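Thursday, 4:40 pm

Picking up from the bench talk this morning. Claim on the table: the new pose filter fixes the jumps we see when the gripper gets close to a wall. I don't buy it yet, so I spent the afternoon on replay instead of starting another round of training.

Setup. Took 30 recorded handheld runs out of the Pirihi set, all shelf pickups, all with the gripper ending up near a plain wall. Ran each one through the old tracker and then through the Gralow branch with the filter on. Same calibration file, same machine, nothing else running. Ifigeneia Antoniadis picked the runs so that I couldn't pick the ones that suit my argument.

What I see: the filtered tracks look much nicer. No argument there. The old ones have spikes you can spot from across the room, and the new ones are smooth curves. But smooth isn't the same as right, and the plots everyone passed around on chat compare the filtered track with itself before filtering. Of course it has less jitter. I'd be worried if it didn't.

So I looked at the last stretch of each run, where the fingers go in for the grasp. With the filter on, the pose lags. In the fast runs it lags by 300 ms at the worst point, and that is long enough for the finger width signal to start closing while the tracker still thinks the hand is on its way in. A policy trained on that will learn to close early. Then we will spend two weeks blaming the policy.

Things I tried:
- cut the filter window from 900 ms down to 300. Lag shrinks, spikes come back in some of the runs.
- turned off the velocity term. Made no difference I could see. Why is it in there?
- ran the filter forward and backward over the whole recording. Lag goes away, as it should. Fine for making training data, useless for anything live. Wulodon does it this way offline, if I remember the config right. Need to check that.

The forward-backward version is what I'd use for the data pipeline if we had to decide today. It still doesn't tell us where the gripper was when the features dropped out. It draws a believable line through the gap and we take its word for it.

Where the features go. Dumped the keypoints for the shelf runs. When the lens is looking mostly at white wall, a large share of what's left sits on the gripper's own fingers. The grid pattern on the inner faces is very good texture, and it moves with the camera, so the tracker happily concludes that nothing is moving. There is supposed to be a mask for this. There is a mask. It was drawn for the previous finger shape, and the tips stick out past it. I found the file, and the last change to it is from January.

Redrew the mask by hand, a bit generous around the fingers, and also covered the housing. Reran only the worst 20 runs with the OLD tracker, no filter. Most of the spikes are gone. Not all. Two runs still jump, both at a spot where there is hardly anything but wall and floor in view, and I don't think masking will help those. They should probably be thrown out by a check on keypoint count, which we also don't have.

Before I get carried away with my own fix: 20 runs, picked because they were bad, is a poor test. Bad runs tend to look better whatever you do to them. Want the same comparison on the runs that were fine before, to see if the bigger mask costs us anything. It might. We lose a good part of the lower image.

Also not checked: people in view. A head that turns partway through a run is another source of points that don't belong to the room. Bernmont's notes say the outlier rejection handles it. Their notes also say the finger mask is up to date.

To do
- full set with new mask, filter off, overnight
- same again, filter on, forward-backward
- ask Ifigeneia for a run with a taped marker on the shelf edge so we have something to measure against. Without that we're all just looking at curves and picking the one we like
- keypoint count in the log, per image, plain CSV
- put the mask under version control next to the finger CAD – not in somebody's home folder
- no merge of the Gralow branch until the marker run is in. I'll say so on the ticket

Stopped at 6:15. Overnight job is queued, disk has room.

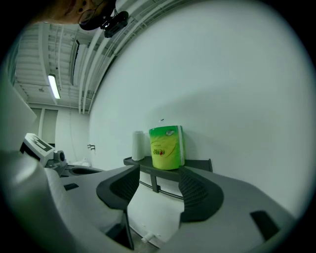 Shelf pickup, gripper camera view. Ribbed fingers against a lot of white wall.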